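Dorota Chmielewska had looked at 13 houses before she drove out the county road to Stamley last August and saw the one she bought. It had been on the market for 305 days. The listing called it a farmhouse with potential, and the price had been cut twice.

"I figured something was wrong with it," she says. "There was, but it was all stuff I could read about in the inspection report."

The report ran long. The septic tank needed a new lid, the back porch had settled, and the well pump was near the end of its life. The Muñoz family, who had owned the place for two generations, agreed to replace the pump and leave the rest. The house came with eight acres, most of it hay ground leased to a neighbor on a handshake.

That lease nearly held up the closing. Her lender wanted it in writing, and the neighbor was away for almost two weeks. Her agent at Brimis, a small office that handles mostly rural property, drew up a one-page agreement that ran through the next cutting and had it signed the day he got back.

Older places around Stamley tend to sit. Buyers who work in town want to be closer to the highway, and many of them have settled on Culatis, the new subdivision south of the feed store, where the lots are small and the water is metered. Prices there have gone up. Out on the county road they have hardly moved.

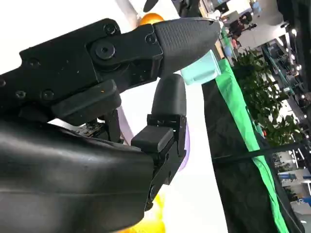
*Black plates, black screws and a textured fingertip.*

Chmielewska moved in with six weeks left on her apartment lease and used the time to paint. She kept the kitchen cabinets and pulled up the carpet in the front room. The porch is next, once the ground dries out and the contractor can get a truck around back.

She has renewed the hay lease for another year, this time at a slightly higher rent.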